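Felt table mats: what we learned from the first batch

The work mats for the craft room arrived in May, and most members have now had a chance to use one. Several people have written in to ask about cleaning, trimming and where to send for more, so this item covers all of that in one place.

The mats are black, sold by the cut length, and come from Masri in Trestport. They are thick enough to stop a pair of scissors from sliding and soft enough that small parts don't skate off when they are put down. We chose black for the paper and card groups, who mostly handle white stock and were losing pieces on the old pale table covers. The bead group asked for gray. Masri does not carry gray in this weight, and we did not want to store two kinds.

Lint is the main complaint. A new mat sheds for the first few weeks, and anything pale that touches it will pick up fibers. Shake a new mat outdoors before its first use and go over it with a sticky roller, both sides. After that, a roller once a week is enough for the card tables. The sewing table needs it more often on account of thread ends.

Chalk and paper dust show up on black as streaks. Brush along the length of the mat with a dry clothes brush. Do not scrub in circles, which works the dust in and raises the surface. Rongrong Shi tried a damp sponge on the spare mat and ended up with a stiff patch about as wide as a saucer, still there a month later. Dry brushing only, please, until we find something better.
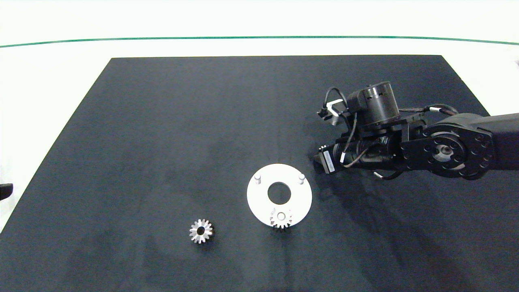 Climstead Craft Room News, No. 43, page 2

Light smudges like the ones on this mat are ordinary wear and do not mean a mat needs replacing. A mat is finished when it has thinned enough to let the table show through, or when an edge curls and will not lie down again. Please tell the desk if you find one like that, and leave it where it is.

White disks, tags and card circles are easy to pick out against the black but harder to pick up, as a thin flat piece sits right down into the nap. Press one edge with a fingertip and the other side will lift. Tweezers work too, though they leave a mark on soft card. Members who glue should put a sheet of baking parchment under the piece. Dried glue does not come out of felt, and we have already had to cut a corner off one mat.

Trimming. The mats can be cut with a rotary cutter and a metal ruler. Ordinary scissors leave a ragged edge that keeps shedding. Mark the line with tailor's chalk on the underside, cut in one pass, and go over the new edge with the roller. Tiina Eskola has the long ruler and will lend it out from the supply cupboard. Sign the sheet when you take it and again when you bring it back.

Storage. Roll the mats with the working side out and stand them in the rack by the door. Rolled the other way, they curl upward at the ends when opened and have to be weighted down for the first half hour. Do not fold them. A crease in felt this thick stays put, and a bottle or a jar set on top of one will tip. If the rack is full, lay the extra mats flat under the cutting table, with nothing on top of them.

Hot tools. The felt is a wool blend and is not a heat mat. Glue guns, soldering pens and travel irons go on the ceramic tiles kept on shelf 2. One of the tiles has a chip and is fine to use chip side down.

Reordering. Masri's part number is 611, and the color has to be written on the order or they send green. Delivery took nine days last time. We bought our sticky rollers from Mikach, which also sells refills in boxes of 100 sheets. One box has lasted the whole room since the mats came in. The next order for both goes out in November, and names for personal mats can be added to the list at the desk before then. Members pay on collection. We can't hold a mat for more than two weeks.

The old pale covers have been washed and are free to anyone who wants them for painting or potting. They are in the crate under the window. A few have iron marks, and one is missing its hem along a short side.

Questions about the mats can go in the book at the desk. Lost pieces found in the roller sheets, mostly eyelets and brads, are in the jam jar next to it.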